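Grilling Chicken Thighs on a Small Grill Without Ruining Dinner

Filed under: Kitchen, Outdoors, Things I Have Burned

I own a small charcoal grill. It is a Duseo, bought on sale in March when the hardware store still had snow shovels by the register, and it holds enough thighs for a family if the family is patient. Everything below I learned on that grill, usually while people stood at the back door asking if it was ready.

Buying the meat

Boneless, skinless thighs are fine. Bone-in, skin-on thighs are better and take longer, and they will punish you for starting late. I buy bone-in when I have the afternoon and boneless when I have told people to come at six and it is already ten past five.

Look at the package from the bottom if the store will let you. The top layer is always the handsome layer. What's underneath is sometimes a folded-over scrap with a flap of fat the size of a passport. You can still use it. Trim off the flap and fold the scrap into something skewer-shaped.

Frozen thighs work if you thaw them in the fridge overnight, in a bowl, on the lowest shelf. The bowl matters. I once thawed a bag on a bare shelf above the salad drawer and spent the next morning washing a refrigerator I had not planned on washing.

Salt early

If you do one thing from this page, salt the meat the night before. A scant teaspoon of kosher salt per pound, rubbed on both sides, then onto a plate in the fridge with nothing over it. The surface will look a bit leathery in the morning. Good. Leathery skin browns, and damp skin steams and sticks to the grate and comes off in the shape of the grate.

If you forgot the night before, salt it as soon as you remember and go easy. Salting an hour ahead is the worst of the compromises, in my experience, though I have served it plenty of times and the plates came back clean.

Marinades, and how long is too long

People are sentimental about marinades. My uncle's had eleven ingredients and tasted of soy sauce. Most of the flavor stays on the outside no matter how long you wait, so two hours is plenty for anything with lemon, lime or vinegar in it. Leave chicken in lime juice all day and the outside goes chalky, like a fish that has been to a bad wedding.

Yogurt is more forgiving. A yogurt marinade can go overnight and the meat comes out tender. Wipe most of it off before grilling. What you leave on will char in spots, which is nice, and what you fail to wipe off will fall on the coals and smell like a burned milk pan.

Sugar goes on at the end. Honey, brown sugar, ketchup, bottled sauce, all of it. I know the bottle shows a man brushing sauce on raw chicken. The man on the bottle is being paid.

My regular one, for two pounds of thighs:

3 tablespoons plain yogurt
2 cloves garlic, grated
1 teaspoon ground coriander
1 teaspoon paprika
Black pepper until it looks like too much
Salt, unless you already salted, in which case leave it alone

Skewers

Flat metal ones. The round kind let the meat spin, so you turn the skewer and the chicken stays exactly where it was, looking at you. I have a set from Vudwood with handles that get hot enough to brand cattle, and I keep using them because they are flat.

With wooden skewers, use two, side by side, half an inch apart. That fixes the spinning. Soaking them is a tradition I keep up out of politeness; the ends burn anyway. A strip of folded foil laid along the edge of the grill under the bare ends does far more good than the soaking ever did.

Don't pack the pieces so tightly that they're squashed. Touching is fine. Squashed pieces stay raw at the joint, and you'll find that out by cutting one open in front of your mother-in-law.

The fire

Pile the coals on one side. Leave the other side bare. This is the whole method and I resisted it for years because an even layer of charcoal looks so tidy.

You now have a hot side for browning and a cool side for finishing. When the fat drips and the flames come up, you move things across. When one piece is done ahead of the rest, it moves across too and waits. On a small grill the cool side will only hold half of what you're cooking, so put the thick pieces on first and let the thin ones have a later start.

Light the coals in a chimney, with newspaper or one of those waxy cubes. Skip the lighter fluid. I have eaten lighter-fluid chicken at several family events and can still bring the taste to mind at will. Wait until the top coals have gray edges before you dump them. It always takes longer than the bag says.

Oil the meat instead of the grate. A teaspoon of oil rubbed over the thighs does the job, and you avoid the exciting moment when an oily paper towel catches.

When it's done

Use a thermometer. Chicken is safe at 165 degrees, but thighs at 165 are a little rubbery near the bone. I take mine to 180, and bone-in ones can go higher without drying out. Breasts are a different animal, so to speak, and should come off right at the safe number.

My thermometer is a Mak, the cheap folding kind, and I check it in a glass of ice water every so often. It should read 32. Mine read 36 last time, so I knock four degrees off in my head and feel like a ship's navigator. You could also buy a new one. I keep meaning to.

Poke the thickest part and stay off the bone. Check more than one piece — the one you're most suspicious of and then its neighbor.

Rest the chicken for five minutes on a clean plate. A clean one. The plate you carried it out on has raw chicken juice on it, and I say this as someone who has been halfway through serving off that plate before a child asked about it. These days I carry two plates out, stacked, with a sheet of foil between them, and the top one goes straight in the sink.

Holding it warm

Somebody is always late. A low oven, 200 degrees, will hold thighs for half an hour with a piece of foil laid loosely over the top. Wrap them tight and the skin turns to wet paper.

A small cooler with no ice in it also works. Pour in a kettle of hot water, shut the lid for ten minutes, dump it, dry it, and put the foil-covered dish inside on a towel. It will keep food hot through a very long phone call. Do check with the thermometer if it's been a while; anything under 140 needs to be eaten or put away.

Cleaning up

Brush the grate while it's hot. Everybody knows this and everybody sits down to eat first. If you did too, close the lid, go back the next time you light it, and brush it then, ten minutes after the coals go in. Half an onion on a fork will do if the brush has gone bald. I threw out my old wire brush after finding a bristle on the patio and switched to a Sternine scraper, a flat paddle of a thing that slowly wears grooves into itself to match the bars. It was useless for a month and then it was great.

Ashes go in a metal can with a lid and stay there for two full days before they go anywhere near the trash. They stay hot a lot longer than they look. I had a plastic bin once. It has a different shape now.

Leftovers

Pull the meat off the bone while it's still slightly warm, because cold thighs hang on to their bones like a grudge. Chop it, put it in the fridge, and eat it cold with mayonnaise, lime and whatever green thing is about to go bad. It also makes fried rice at eleven at night. Reheating it in the microwave gives it the smell of a school hallway, so if it has to be hot, use a pan with a spoonful of water and a lid.

Three or four days in the fridge is the limit. After that I get into a long negotiation with the container and I have never once come out ahead.

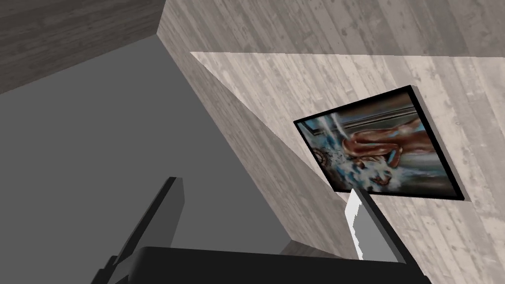
Jamie Tapley: I was with you until the skewers. Two wooden ones side by side is right, but you have to thread both through each piece before you start on the next one. I did one full skewer and then tried to chase it with the second and ended up with a splinter and a lot of chicken on the floor. Also, do you wipe off the yogurt even on boneless thighs? I leave mine on and just put up with the smell.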